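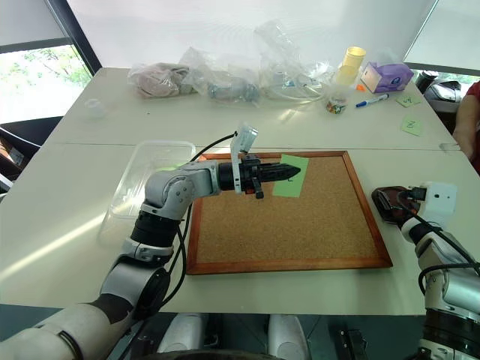
Ploltau branch wrote:

> We have read the draft guidance on public noticeboards and support most of it. Our difficulty is with section 4, which asks each branch to remove any notice that has been on display for one month. Many of our notices come from groups that meet all year round. The bereavement group, the chess club and the toy library have used the same wording for years, and the people who run them do not all use email. If we take their notices down every month they will either have to bring in a fresh copy each time or, as we think more likely, stop coming.
>
> We would also ask who decides when two groups want the same space. At present it is whoever is on the desk, and the answer depends on the day. Last winter we had a complaint from a choir whose poster had been covered by another choir's poster, and we had nothing in writing to point to.
>
> Lastly, the draft says nothing about private lettings. We are asked about these more than anything else.

The Grarkholm Libraries office thanks Ploltau for this reply, and thanks the other branches that wrote in during September. The points raised are answered below. Where the guidance will change as a result, this is stated. A clean copy will be sent to the list once the changes have been made, and until then branches should carry on with their present arrangements.

Length of display

We accept the point about groups that meet all year. The one-month limit was written with single events in mind, and it was a mistake to apply it to everything. The revised section 4 will set out two kinds of notice.

A dated notice is one for an event that happens on a known day, such as a jumble sale, a concert or a public meeting. It may go up as soon as it is received, space allowing, and should come down on the morning after the event. Where an event runs over several days, the last day counts.

A standing notice is one for a group or service that carries on without an end date. It may stay up for six months. At the end of that time the branch should ask the group whether the details are still correct. A telephone call or a word at the desk is enough, and no new copy is needed unless the old one is faded or torn. If the group cannot be reached after two attempts, the notice should be taken down and kept in the branch office until the end of the next month.

Each standing notice should have the date of its last check written in pencil on the back. Please do not write on the front.

Size and space

Nothing larger than A4 should go on the general board. Several branches have asked for A3 to be allowed where there is room. We have decided against this, as the room tends to be there in January and gone by May, and it is hard to withdraw a permission once it has been given. A3 posters may still be shown in the entrance frames, which are booked through this office.

No group should have more than one notice on the same board. Notices must not overlap. Where there is no space left, dated notices take priority over standing notices, and among dated notices the one with the nearest date goes first. Staff on the desk should feel able to quote this paragraph to anyone who objects. We hope it would have settled the matter of the two choirs.

Cork boards should be fixed with flat-headed pins only. Some branches use small coloured slips for short messages, such as a changed room or a cancelled class. These are useful and may continue, provided that each slip is dated and sits beside the notice it refers to and does not cover it.

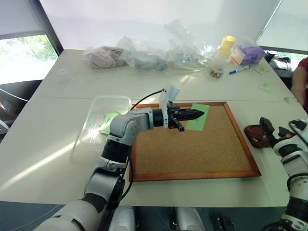
Private advertisements

Ploltau is right that the draft was silent on this. The revised guidance will say that branches do not display advertisements for private lettings, for the sale of goods, or for paid services offered by individuals. We have no means of checking them, and readers may reasonably suppose that anything shown in a library has been looked into by the library.

There are two exceptions. Tutors and childminders on the Grarkholm register may use the printed list held at the desk, which this office brings up to date each quarter. Boychuk Hall and other halls open to the public may advertise rooms for hire, as they did under the old rules.

Items that have been turned down should be handed back with the short printed explanation. Stocks of this leaflet come in packs of 1,000 and can be ordered with the usual stationery. Small branches may prefer to share a pack with a neighbour.

Political and religious notices

A notice giving the time and place of a meeting or service may be shown whatever body is holding it. A notice that asks readers to support a party, a candidate or a belief may not. In the weeks before an election, please send anything doubtful to this office before it goes up. We will aim to reply within one working day.

Languages other than English

Notices in other languages are welcome. The draft asked for a full translation to be supplied, and 9 branches told us that this would put people off. We now ask only for one line in English giving the subject, the date and a contact. Staff may help with this line if asked.

Records

Luvo, the online events diary, remains the place for branches to enter dated events. A paper notice does not need a Luvo entry, and a Luvo entry does not give any right to space on the board. The Luvo guide still says otherwise on its second page, and will be corrected.

We shall not be asking branches to keep a register of notices. The proposal drew more objections than any other part of the draft and has been dropped.

Further comments

Comments on the points above should be sent to the whole list by the end of October, so that other branches can see them. Please quote only the section you are replying to, and put its heading in the subject line. Requests for pins, leaflets or replacement boards should go to the stationery address and not to the list.

Branch Services Office
Grarkholm Libraries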